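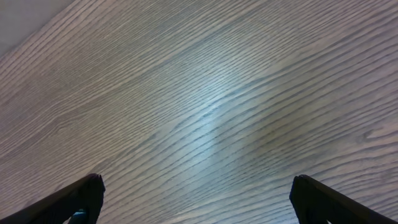 About us

Wullik Tables is a small workshop and showroom on Doherty Street. We make, repair and refinish tables for homes, schools and small offices. Most of our customers come from the neighbourhood, and some drive in from the farms past Punow when the kitchen table has become too tired to sit at.

The business was started by Anneli Aaltonen, who still writes the quotes and these pages. I am Anneli, so from here I will write as myself. English is my third language. If a sentence on this website is not clear, please telephone and I will explain it with pleasure.

How it began

I grew up in a house where the table was the largest thing we owned. We ate on it, my mother cut cloth on it, and my brother and I did our school work at the two ends so that we would not fight. When I came here I rented a flat with no table at all, and for the first winter I ate with the plate on my knees. Then I bought one at a garage sale. It had a loose leg, white rings from cups, and a burn in the shape of an iron. I repaired it on the balcony with tools borrowed from my neighbour, and afterwards he asked if I could look at his.

For three years I did this work in the evenings. I was employed in the office of a flooring company in the daytime, where I learned a great deal about surfaces, glues and the patience of customers. When the unit on Doherty Street became free I signed for it. It had one window and a very bad floor. We have since put in more lights and a new floor, but the window is the same.

What we do

Our daily work is tabletops. A customer brings the top, or we collect the whole table, and we decide together what should be done. Sometimes it needs only cleaning and fresh oil. Sometimes the old finish must come off completely. Sometimes the frame is good and the top is finished, and we make a new one in the same size.

We work with solid wood, with veneer and with laminate. I mention laminate because people often apologise for it when they telephone. There is no need. A good laminate top is a sensible thing in a house with small children, and many of them are now made with a grain so well printed that a visitor must put a hand on it to know. We cannot sand laminate, but we can replace it, repair a lifted edge and match the colour quite closely.

In the showroom you will find six finished tops which you may touch, scratch with a fingernail and put your coffee on. Grey-brown tones are what people ask for most at present. They go well with white walls, and crumbs do not show on them as much as on a dark table. If you prefer honey, red or nearly black, we have sample pieces in the drawers under the counter. Please open the drawers yourself, they are not locked.

About grain

Customers ask me about grain more than about any other thing, so I will write a little of it here.

When a log is cut flat, straight through, the board often shows arches and long loops in the middle. This is called cathedral grain, because somebody thought that it looked like church windows. When the log is cut in quarters first, the lines are straighter and quieter. Neither is better. The arches are lively and suit a big table with not much on it. The straight lines are calmer, and I recommend them for a desk.

The direction of the grain matters also. On a long table it usually runs with the length. If you have a round table you may choose, and I advise you to stand the sample in your own room before you decide. Light changes wood very much. A brown that is warm in our showroom can look cool and silvery beside a window, and the shine from the window can hide half of the pattern. For this reason we lend the samples. You may keep them up to 2 weeks, and we ask for no deposit.

Tables for schools

Since our second year we have a programme called Skolusetti. Under this name we repair and resurface classroom tables, mostly in the school holidays when the rooms can be emptied. Last year we finished 69 tables. The tops are chosen for cleaning, because glue sticks and felt pens are not kind, and we round every corner a little more than we would for a house.

The children in one class wrote to ask if we could leave one old top as it was, with all the names on it. We cut it down and made a shelf for their library.

If you work in a school and would like a visit, May is a good month to write to us. By then we know how the winter break will be filled, and there is normally still some room.

The people

We are three in the workshop, and on busy days my husband comes to carry. Everybody does all kinds of work, but each has a preference. Mine is colour. I can mix a stain for a whole afternoon and not notice that it is time for lunch. The others are faster at edges and much better than me at telling a customer that a table is not worth the money it would cost to repair. We do say this when it is so, and there is no charge for hearing it.

Visiting us

The showroom is open from 9 in the morning until 4 in the afternoon on working days. At other hours please arrange a time. There is parking behind the building, and the back door is wide enough for a table carried flat. Ring the bell and wait a moment, as we may have a sander running.

It helps us if you bring a photograph of the whole table and one of the damaged place, with the length and width written down. If you have a chair from the same set, bring that too. Dogs are welcome in the showroom but must stay out of the workshop because of the dust.

Quotes are written, free, and valid for three months.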